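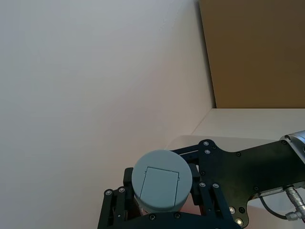
Gray container, flap lid. You'll be seeing a lot of lids.

Sorting and packing helpers wanted – Pollunham

Prerano is looking for people to sort small household containers into bins and trays. Short sessions, indoors, table height. No experience needed, we show you everything on the day.

Posted 3rd February. Places go as people sign up so please dont wait till the last minute.

What you'd be doing

Taking small items – mostly lidded tubs, canisters, jars, that kind of thing – and putting them where they belong. Like goes with like. Some sessions are straight sorting by color or shape. Some are sort, then pack, then unpack and start over with the bins in a different order. Yes it gets repetitive. Some people love that, put a podcast in one ear and go. If you hate it you'll know inside an hour.

We also want your opinion. After each session there's a short form: which bin was awkward, which lids were a pain, was the tray too shallow, would you do it in a different order at home. Write as much or as little as you want. Messy handwriting is fine.

Hours and pay

Sessions are 8 to 11 in the morning, or the same length after lunch. Pick one or the other, not both on the same day. Pay is $130 per session, paid at the end of the week. If you are late by more than a few minutes we may have to give your spot away, sorry.

First round runs until all 1,296 packing runs on our list are done. Best guess is that takes us into April.

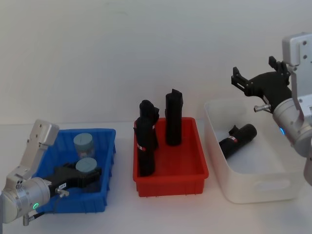 Everything goes back to its starting spot before you leave. Bins go in a line, lids closed, and nothing left over from your turn. The next person needs to be able to walk up and start, so please do this even if you're in a hurry to catch the bus.

Who we want

Adults, 18 and up
OK with standing for most of a session (stools available, just ask)
Can tell colors apart without trouble – some of the sorting depends on it
Able to follow a written list, in order, without skipping ahead
Left handed people very welcome, we are short on those

You don't need to be neat at home. Messy people have given us some of the best feedback.

Where

Kanditz Building, second floor, Pollunham. Street door sticks, push hard. Elevator works. Parking behind the building is free but small.

What to bring

Photo ID for the first visit, bank details for pay, closed shoes. Long sleeves should roll up. Please leave rings and bracelets at home or in your bag. There's coffee and a fridge for your lunch.

How to apply

Use the form on the Prerano jobs page or drop a note in the box at the Ó Flaithearta desk on the ground floor. Tell us your name, a phone number, mornings or afternoons, and which hand you use. No resume needed. We call back withn a few days. If you applied last round and didn't get a spot, apply again – we don't keep the old list.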